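Clube de Robótica Birkum

O Clube de Robótica Birkum é uma associação estudantil dedicada à manipulação de objetos domésticos por braços robóticos. Foi fundado por Daiane Medeiros, então estudante de engenharia de controle, e por Lilla Hegedűs, que assumiu a orientação técnica do grupo. O clube tem 38 membros e funciona durante o período letivo.

História

As primeiras reuniões do clube tratavam somente de simulação em computador. A compra do primeiro braço foi paga com um prêmio de 800 euros, obtido na mostra estudantil Wróbel, e com contribuições dos próprios membros. O regulamento interno, aprovado em 10/07/2021, estabelece que cada membro novo deve passar por um curso de introdução antes de operar o equipamento.

Atividades

A atividade principal é o projeto Clorken, no qual os estudantes ensinam o braço a pegar e arrumar louça sobre uma mesa. Os exercícios usam tigelas e copos de materiais diversos. Uma pequena câmera é fixada junto à garra e acompanha o movimento desta, de modo que o operador vê os objetos do ponto de vista do robô.

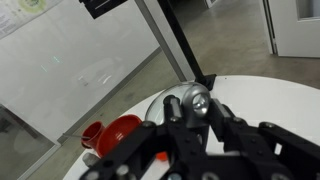 Os objetos transparentes são considerados no clube a parte mais difícil do exercício, pois a borda do vidro se confunde facilmente com o fundo claro. Para os iniciantes recomenda-se começar com peças de cor forte. As equipes são formadas por três estudantes: um opera o braço, outro observa a imagem da câmera e o terceiro escreve o diário de testes. Os papéis são trocados em cada sessão.

Competição

Em outubro o clube organiza o torneio interno Vuvden. Cada equipe dispõe de duas tentativas para executar a tarefa sorteada, e vale o melhor resultado. A queda de um objeto da mesa anula a tentativa. Os programas das equipes são depois guardados no arquivo comum do clube, onde podem ser consultados por todos os membros.

Ver também

Robótica educacional
Garra robótica
Visão computacional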